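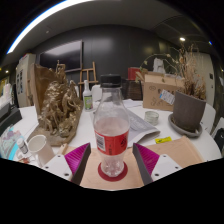 Visit Report: Horum Manipulation Software Group, November

Purpose of the visit

Members of the Sonutbridge automation forum were received by the Horum manipulation software group for a half-day visit. The program covered the group's work on learning grasping skills from hand-held demonstrations, with emphasis on the software between the recording and the finished control policy. Said Cherkaoui, who leads the perception team, hosted the visit and answered questions throughout. The delegation had asked in advance that hardware be kept to a minimum in the presentations, and this was respected.

Recording and time alignment

The first session dealt with how demonstrations enter the system. An operator carries out a task with a gripper held in the hand, and the camera on the tool records from the same viewpoint the policy will later use. The task set at present is simple by design: approach an upright bottle on a coaster, close the two fingers on it, lift, and set it down again. The table is left crowded, with a potted plant, an open booklet, a paper cup and a large gold sculpture all within the camera's view. Mr. Cherkaoui stated that policies trained only on cleared tables had performed poorly in the group's earlier trials.

Camera images are stored at 30 per second. Finger opening is measured on a separate clock, and the two streams are matched by Hetora, the group's in-house recording tool. Hetora estimates the offset between the clocks at the start of each session and checks it again at the end. If the two estimates disagree by more than one image interval, the session is marked for review and kept out of training.

The archive for the bottle task held 3270 accepted demonstrations at the time of the visit.

Perception

The second session was given over to estimating where the tool is in the room. The software follows fixed visual features from image to image and combines them with motion sensor readings. Members asked how it copes with transparent objects. The reply was that clear plastic is a poor source of features, and that for a bottle the estimator relies mainly on the printed label and on the surroundings. Plain walls cause similar trouble when they fill too much of the view.

The black curved area along the bottom of every image is masked before any features are computed. The fingers are masked separately, using their measured opening, so that their motion is not mistaken for motion of the tool. An early version used a single fixed mask for both. It was dropped after the estimated path was found to drift each time the fingers closed.

Planning and control

The policy proposes a short series of tool positions, and a planner named Belhaj decides whether the arm can follow them. Belhaj checks joint limits and clearance from the table, then passes on the first part of the series while the policy prepares the next. Proposals that fail are logged with a reason code. There are 27 such codes, and several members felt that the list could be shortened. The group agreed that some overlap.

Delay received the longest discussion. Images reach the policy late, and the arm responds later still. The controller therefore discards the first positions in each series, which refer to moments already past. The number discarded is set by hand for each arm. Automatic measurement is planned but had not been started.

Points for follow-up

Horum will send the forum its written description of the session file format. Members requested a short note on how the six engineers who review marked sessions settle disagreements, as the present practice is informal. The forum office will also ask whether Hetora can be run on recordings made with other tools. Mr. Cherkaoui expected this to be possible for the image stream, but could not confirm it for finger measurements.

The forum thanks the Horum group for its time and for its open answers on unfinished work.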